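How to ask a local paper for a correction (and get one)

I've now done this twice with the Birnside weekly and once with a much bigger title, and I got it badly wrong the first time, so I thought I'd write down the way I do it now. You don't need a solicitor and you don't need to be furious, though I was a bit.

Start by saving the article before you contact anyone. Online stories get changed quietly, and then you're arguing about a sentence that isn't there any more. Save the page as a PDF, note the time, and if it ran in print, keep the whole page and not just the cutting.

Next, find the one thing that's wrong. Mine was a figure: the paper said the Planamport footbridge petition had 400 signatures when it had 2200. There were other bits I didn't like (the headline was snotty, and the quote they chose made us sound like cranks), but those are matters of taste and an editor can bat them away all day long. A number is a number!

Then look for the corrections address. It's usually in tiny print at the bottom of the website or near the letters page. Don't put your complaint in the comments and don't message the reporter at midnight, which is what I did the first time. 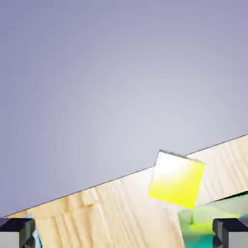

A reader in Tirnanbridge wrote to me that she'd always rung the newsdesk first and found them perfectly friendly, but that the call on its own never got anything changed until she followed it up by email. So ring if you like, but send the email as well.

Keep it short. Mine was five sentences:

The headline and the day it ran.
The exact words that are wrong.
What the right words would be.
Where they can check it - I attached the petition total.
What I'd like them to do, and by when.

I asked for the online version to be fixed with a note at the bottom, and for a line in print on page 17, where the story had been. I sent it on a Monday morning and gave them until the end of the week.

If you hear nothing, send the same email again with the first one underneath, and copy in the editor. After that, look up which complaints body the paper has signed up to, if any, and read its time limits before you write another word.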